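Postales promocionales Weltivetti para autores y editoriales

Ref. 583. Postal impresa a dos caras para presentaciones, congresos de lectores y envíos con antologías o series. El anverso reproduce la cubierta del libro; el reverso admite sinopsis, datos de autor y código de descarga.

Formato y papel

Medida final: 100 x 150 mm. Cartulina estucada por una cara, reverso sin estucar, apto para firma con rotulador o bolígrafo. Laminado mate o brillo en el anverso. Esquinas rectas de serie; redondeadas bajo pedido.
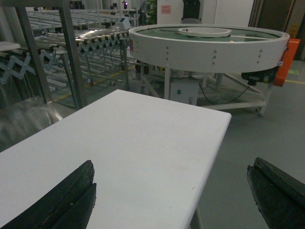 Preparación de archivos

PDF en CMYK con 3 mm de sangre por lado. Las cubiertas de libro electrónico suelen entregarse en RGB y a baja resolución: solicite a la editorial el arte original a 300 ppp. Los textos deben quedar a 5 mm del corte. No se aceptan negros compuestos en cuerpos inferiores a 8 puntos.
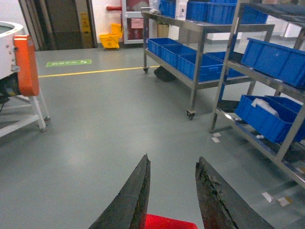 Suelo gris verdoso con línea amarilla.

Cantidades y plazos

Pedido mínimo de 50 unidades por diseño. A partir de 100 unidades se puede repartir la tirada entre varias cubiertas de una misma serie, siempre con igual papel y acabado. La prueba de color en papel se factura aparte.

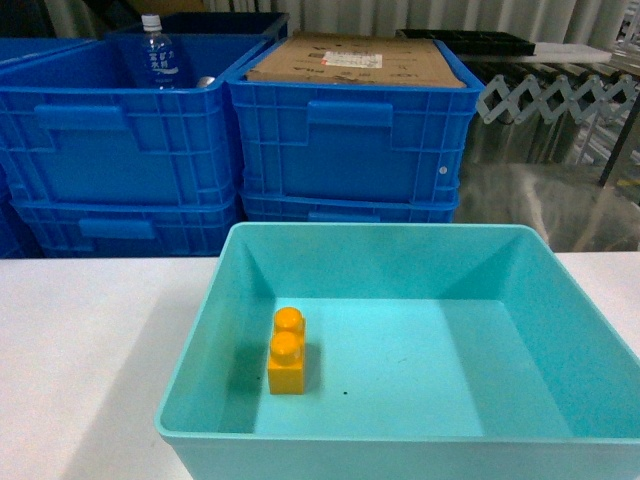

La fidelidad del color depende del perfil incrustado y del laminado elegido. El mate reduce la saturación, sobre todo en rojos y violetas oscuros, frecuentes en cubiertas de romance y fantasía. Un turquesa como el de la bandeja, con el fondo más claro que las paredes, exige revisar la prueba antes de autorizar la tirada: los tonos próximos tienden a igualarse en CMYK. El perfil recomendado es Kragh, descargable con la plantilla.

Accesorios compatibles: sobre Citley y expositor de mesa Skakby, con capacidad para 70 postales.
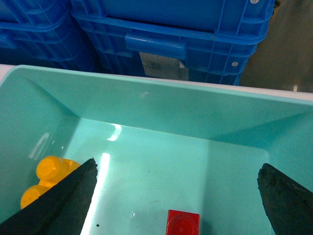
Dzifa Wumbei: Pedí el reverso sin estucar y la tinta del rotulador no se corre al firmar. Echo en falta una plantilla vertical con espacio para tres cubiertas; tuve que montarla a partir de la horizontal.

Plantillas revisadas el 28/2/24.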